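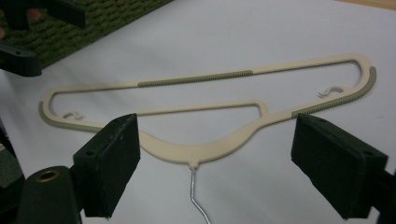
What a Robot Open Day Taught Me About My Closet

Posted 15 Dec 2019 in Closets & Laundry

Those of you who have been reading this page for a while know that I will go to pretty much any open house if there's a chance of cookies. The fire station, the water plant, the mattress factory (twice). So when Fluvow put up a flyer at the Pearce Street library inviting the neighbors in to see how they teach robots to do housework, I had my coat on before my husband finished reading it to me.

Fluvow is in Trindell, behind the old Bratell furniture showroom, and if you go next time, park on the showroom side and walk through. I drove around that block twice looking for the door. Mélanie Lévesque met us inside. She runs the household tasks group, which sounded like a job I've had for most of my married life, and I told her so. She laughed, bless her.

I expected a metal butler, I suppose. What they were doing that afternoon was tidying up clothes hangers, over and over, with a person at the table holding a gripper in each hand. The idea is that people do the job with the grippers, the whole thing gets recorded, and later a robot learns from the recordings. Mélanie told us they like to have 200 good rounds of a job before they even try it on the robot, and they were up to 80 with the hangers when we came in. I have never in my life done one chore 200 times and paid attention every time, so naturally I started taking notes on the back of the flyer. Most of the tips below come straight off that flyer, with a few of my own mixed in where I couldn't help myself.

Lay the hanger down flat first

When I have an armload of hangers I fight with them in the air, and the hooks grab each other, and then I say a word. At the demonstration each hanger started out flat on a plain white board, with nothing on top of it and room at both sides. You could see right away which way it was turned and where the hook went. I tried it at home on the bed with a white sheet spread out, and it's so much easier! Dump them, spread them, then pick up one at a time.

A light hanger on a light sheet does get a little hard to see in the evening. If your eyes are like mine, use a dark towel.

Pick up by the body, leave the hook alone

I always grabbed by the hook. Mélanie's advice to the visitors was to take hold of the flat part near the middle and let the hook trail wherever it likes. A hook swings and turns, so the hanger ends up facing some new direction each time you lift it. Hold the body and it stays put in your hand. I was allowed to try with the grippers (they let everybody have a go, children first) and on my first try I squeezed much too near the one end and it tipped right over. Second try, nearer the middle, up it came. I was prouder of that than I should be.

One kind of hanger in one basket

I'd call this the big one, and it's where I have been a sinner for years. My spare hangers live in a cardboard box with the wire ones from the cleaners, the fat ones for coats, the little ones from when the kids were small, and two padded satin ones from my aunt that I have never used and will never throw out. They knit themselves together in there. 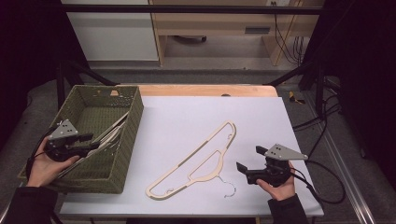
Keep the flat ones with the flat ones, all lying the same way, and they stack up like dinner plates. A low basket with an open top is best, long enough that the hangers can lie down and wide enough for your hand to get in beside them. If they stick up over the side a bit, no harm done. I bought a woven basket at the thrift store on the way home and it holds nine of mine comfortably with space left over, and nine is plenty for what comes out of the dryer on an ordinary day. The coat hangers have gone to the hall closet, where the coats are. Imagine that.

Slow is fine

The young man at the table when we got there was very smooth, and I asked him how long it took him to get so good. He said he'd been told to slow down more often than he'd been told to hurry up. Mélanie explained that a rushed round is usually one they have to do over. I thought about that the whole way home, mostly in connection with fitted sheets.

Check the little notches

Many flat hangers have small notches or curls near the ends for straps. Run a fingertip around each one before you hang anything silky or knitted on it. If there's a rough spot, a few strokes with a nail file takes care of it. Wipe the ribbed grip strips too, if yours have them; lint settles down in the ridges and then the blouse slides off and you blame the blouse. An old toothbrush with a drop of dish soap works well. Let them dry all the way before you hang anything up.

Use both hands, and give each one a job

I noticed that whoever was working kept one hand over by the basket and the other out by the hanger, and they didn't cross over each other much. I fold everything with my right hand doing all the work and my left hand sort of coming along for the ride. So now, when I put hangers away, the left hand steadies the basket and the right does the fetching. It feels silly for a day or so and then you forget you ever did it differently.

Start over from the same place

After each round they set everything back the way it was before starting again. For a robot that makes good sense. For the rest of us I'd put it this way: empty hangers go back to the basket when you take the shirt off, and the basket goes back to its spot by the dryer. Mine was wandering from room to room, and I'd be standing there with a damp shirt in each hand hollering for it.

If you'd like to go yourself

Mélanie said they plan to open the doors again when they get to towels, and I've asked her to let me know the date so I can post it here. Wear comfortable shoes, as there's a good deal of standing. Children are welcome to try the grippers but need a grown-up with them. The cookies were oatmeal, and I've asked for that recipe too.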